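Section 4: Fitting the filter cartridge and first fill

The steps in this section apply to the Sekico under-sink water filter, models with the single Proten cartridge. If your unit has the twin housing, go to Section 5. The mounting bracket must already be fixed to the cabinet wall as set out in Section 3.

4.1 Before you start

You will need a bucket, a dry cloth, a cross-head screwdriver and the housing spanner from the accessory bag. Allow a clear space of at least 656 mm from the cabinet floor to the underside of the worktop. With less than this, the housing cannot be lowered far enough to change the cartridge later.

Check the date code on the cartridge bag. Do not fit a cartridge from a torn or opened bag.

CAUTION: Connect to the cold supply only. Hot water will damage the cartridge and the housing seal.

4.2 Fitting the cartridge

1. Close the cold water stop valve. Open the kitchen tap until the flow stops, and leave it open.

2. Place the bucket under the filter head. Unscrew the housing by hand, turning it anticlockwise as seen from below. Use the spanner only if it will not move by hand.

3. Remove the transport disc from the bottom of the housing and discard it.

4. Wipe the groove at the top of the housing. Seat the O-ring in the groove and press it down all the way round. It must not be twisted.

5. Smear a thin film of the supplied silicone grease on the O-ring. Do not use petroleum jelly or cooking oil.

6. Wash your hands. Cut the cartridge bag at the marked end and slide the cartridge into the housing, open end up, without touching the end cap.

7. Lift the housing to the head and screw it on clockwise until it stops. Tighten by hand. The spanner must not be used for tightening.

Note: If the housing binds after one turn, the thread is crossed. Back it off fully and begin step 7 again.

Keep spare seals and tools together so that they can be found at the next cartridge change.

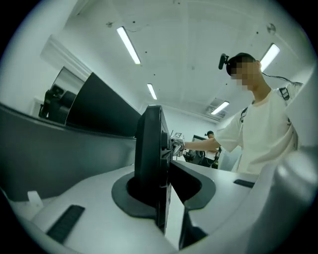

Black and grey parts.

4.3 First fill and leak check

1. Close the kitchen tap. Open the stop valve a quarter turn and wait for the housing to fill.

2. Press the red vent button on top of the filter head until water appears, then release it.

3. Open the stop valve fully. Dry the housing and both push-fit connectors with the cloth.

4. Wait 8 minutes and check each joint with a dry finger. If a connector weeps, close the valve, release the pressure at the tap, and push the tube in until it meets the inner stop.

5. Open the kitchen tap and flush the cartridge until the water runs clear. Fine black carbon dust in the first few litres is normal. Do not drink the flushing water.

CAUTION: Do not leave the filter under pressure unattended until the leak check has been completed.

4.4 Setting the change reminder

The Pal reminder unit clips to the front of the bracket. Hold SET until the display flashes, then choose the volume for your area from the table on the inside back cover.

Soft water: 3,000 litres
Hard water: 2,000 litres

Press SET once more to store the value. The count begins at the next draw of water. Removing the battery clears the stored value.

Replace the cartridge when the reminder shows CHANGE, even if the flow seems normal. If the filter has stood unused for more than two weeks, repeat step 5 of 4.3 before drinking from it.

Replacement seals are listed by Jestarance under spare parts. Quote the model code on the filter head when ordering.

Text revised March, T. Dixit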